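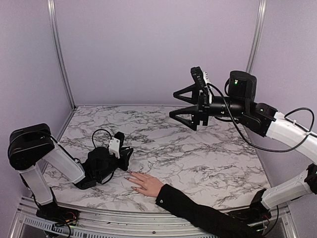 Na oficina da Skisola, em Larthorpe, o turno da tarde ganhou em junho dois braços robóticos, e quem lá trabalha vai-se habituando à companhia com uma boa disposição que dá gosto ver. São 8 as pessoas da equipa, e todas mantêm o lugar, embora a separação de peças, que antes lhes ocupava as manhãs quase inteiras, passe agora aos poucos para as máquinas.

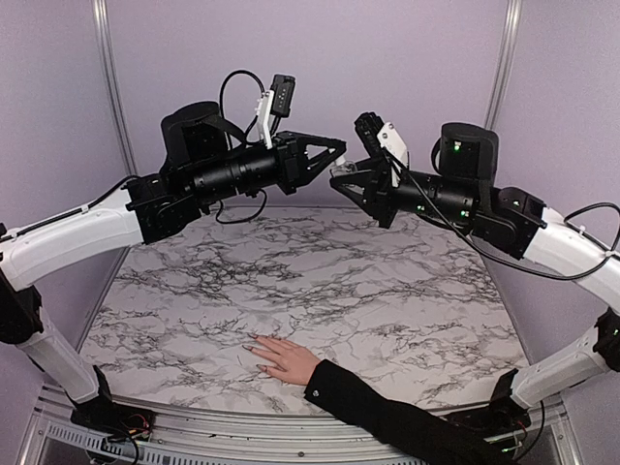
Kartini Govindasamy, que leva anos de bancada e já formou meia casa, fez as 60 horas de curso e hoje prepara ela própria as células. Diz que o mais estranho foi perder a cerimónia: pousar a mão no tampo, de dedos abertos, com as duas garras quase a tocar-se logo acima, e continuar a conversar. Os colegas seguem-lhe o exemplo, cada um ao seu ritmo (e ainda bem!). O próximo curso abre depois do verão.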